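Speaker Notes: Care of the Desk Handover Cell
Prerkus Operations Forum, May 2, 2026
Speaker: Keerthana Nambiar, Equipment Services

Opening
Thank the hosts and introduce Ardalan Shojaei, who will take questions on wiring. State the scope: one cell, one arm, one hand, and the work required to keep them in service. Programming is covered in the Tarigan session.

Setup
The arm serves a standard office desk. Its base position was fixed in March and is checked against the floor marks before each shift. Remind the audience that moving the desk, even slightly, calls for a new reference run at low speed.

Hand inspection
The fingers are wiped with a dry cloth at the start of the day. Technicians look for fine cracks near the finger joints and confirm that the hand closes evenly. The hand is exchanged after 200 hours of use – the earlier limit of 230 was withdrawn following the review by Rodica Marinescu.

Cables
Pause on this point. Most stoppages last year began with a cable that had too little slack. The hand cable must hang freely through the full reach of the arm. Fasteners are checked at 16 points, and any worn tie is replaced the same day.

Handover check
A staff member sits at the desk and passes small, flat items to the hand at reduced speed. Both parties hold the item briefly before the person lets go. Two failed passes take the cell out of service until Equipment Services signs the log.
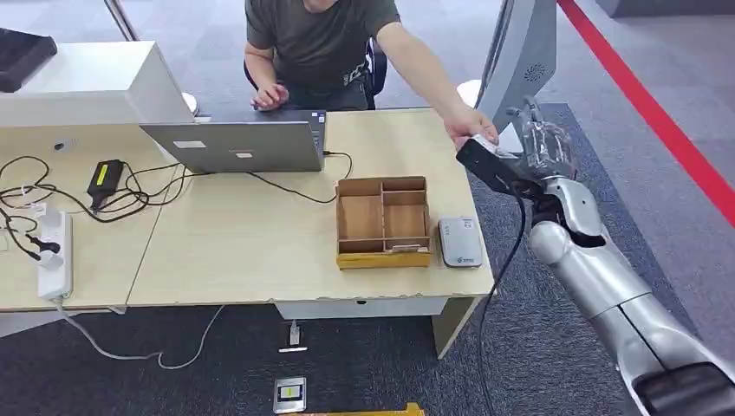 Who may return the cell to service after a hand exchange?
Any technician on the Equipment Services list may do so, once the reference run and the handover check have been entered in the log.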